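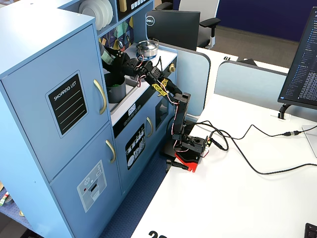
The Diramell desk arm is a small servo robot arm for school robotics clubs and student projects. It is supplied as a kit of black brackets, servo motors and wiring, and a team of two students can assemble it at an ordinary desk. At the Iltstead student project the arm stands on a base plate beside a light blue play kitchen, where it can reach over the sink and the pot. We recommend to tidy the wires along the segments with zip ties, as this club has done with yellow fasteners.

Club kit contents
Arm parts, servo motors and gripper
Base plate
Power cable
Student workbook, 8 lessons
Assembly guide, 119 pages
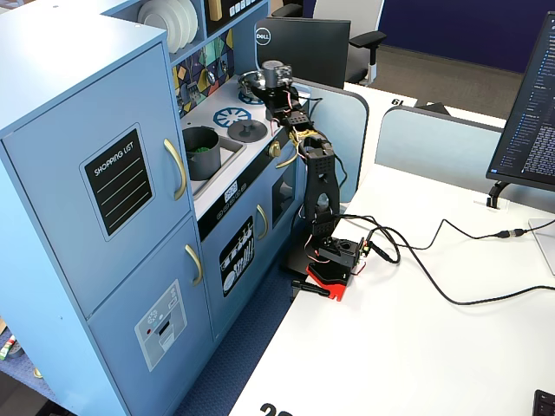 Gripper over the rear burners, base clamped at the desk corner.

The lessons begin with moving one joint at a time and finish with a kitchen task of the students' own choice. Each team writes its program, tries it and keeps a log book. For the Trusbridge club competition in August, the log book is marked together with the run, so please do not leave it for the last evening.

The play kitchen is not included. Any sturdy model of similar size will be suitable.

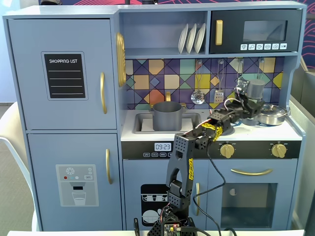
Holding a grey cup above the stovetop.

Ordering for clubs
Orders of more than 5 kits receive the club price. Please write the name of your school or organisation and the colour of tape you prefer for labelling the joints. Spare servo motors and gripper fingers are sold separately under Baxter Spares.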